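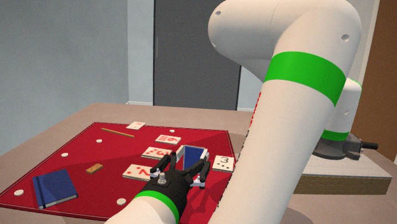
*Robot arm over the red mat*

**Can a town council vote someone out before the hearing?**

Our council in Tovisari has drawn up charges against one of its own members — misuse of the parking fund, mostly. Can they remove him with a plain majority, or does he get a hearing first? The charter dates from 1863 and reads like it.

— stullent_340

**Prillov**

Depends on the charter. Ours says charges go out in writing, then there's a wait, then the hearing, then a two-thirds vote. On a council of 8 that means six, and good luck getting six of ours to agree on lunch. 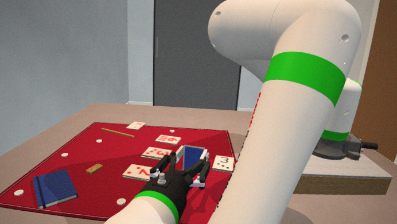 *Red mat with playing cards, white arm with green bands*

Ask the clerk for the removal section, plus any amendments. Old charters collect those the way my gutters collect leaves.

**Cieślak**

they can do whatever they want, they always do. vote em all out

**tovisari_north**

Check state law too, as it may override the charter. If there's a recall option, you could skip the council entirely. Where I used to live it took 400 signatures, and we got them by February.

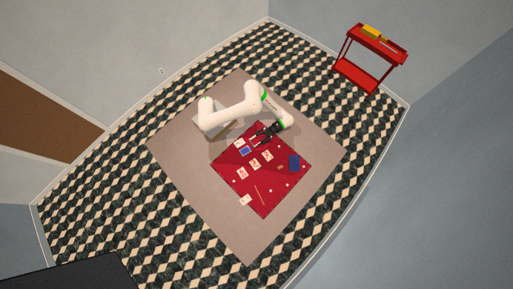
Keep copies of everything you file. Our clerk lost the first batch of petitions in her own office.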